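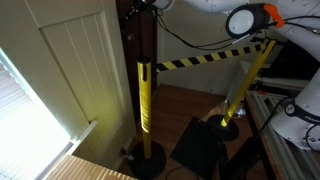
Does a unit that starts its move inside difficult ground pay the terrain cost on the first inch, or only when it crosses the edge?
It pays from the first inch, because the cost applies to ground moved through and the edge has no cost of its own.

Replying to Raíssa's message, quoted in part further down. The wording in section 6 of the Lidham rules is poor and I will take the blame for that. The current text says "on entering". It was written when all woods and marsh were single small templates and a unit could be wholly in or wholly out. With the larger boards people now use, a unit can spend two full turns inside the same marsh, and on a literal reading it would cross it at open-ground speed once it was in.

Raíssa Prado wrote:
> We had a dispute over the Mondik crossing scenario. Said had a pike
> block deployed in the marsh and claimed a full move on turn one, as
> it had not "entered" anything. Rogério read it the other way. We
> diced for it and carried on. Said's block got to the causeway first
> and the game was more or less settled there. Which reading is meant?
> Also, does the same apply to wheeling?

Rogério's reading is the one meant. Proposed replacement text:

6.2 Each inch moved through difficult ground costs two inches of the unit's allowance. This applies wherever the move began. If any part of the unit's base is in difficult ground, the whole unit is treated as being in it.

On wheeling: measure the path of the outer front corner, as now. If any base is in the marsh when the wheel starts, the whole wheel is paid at the doubled rate. I looked at splitting the arc at the terrain edge and the measuring was slow and never came out the same for both players. Turning on the spot is still free for skirmishers and still costs half a move for everyone else.

Two knock-on effects. The Mondik scenario is balanced at 900 points a side on the assumption that the marsh is slow, so it needs no change. The 400 point Climer raid probably does. The raiders deploy in the wood, and under 6.2 they cannot reach the mill before turn four. I suggest moving their deployment line forward to the tree edge. Nayara Cavalcanti has run that one more often than I have and may prefer to add a turn.

Roads through difficult ground are unaffected. A unit in column with its whole frontage on the road ignores the ground on either side.

Unless someone finds a fault, 6.2 goes into the April update. Please quote the paragraph number if you object, as the last thread on terrain mixed up movement and cover and I could not follow half of it.

Everaldo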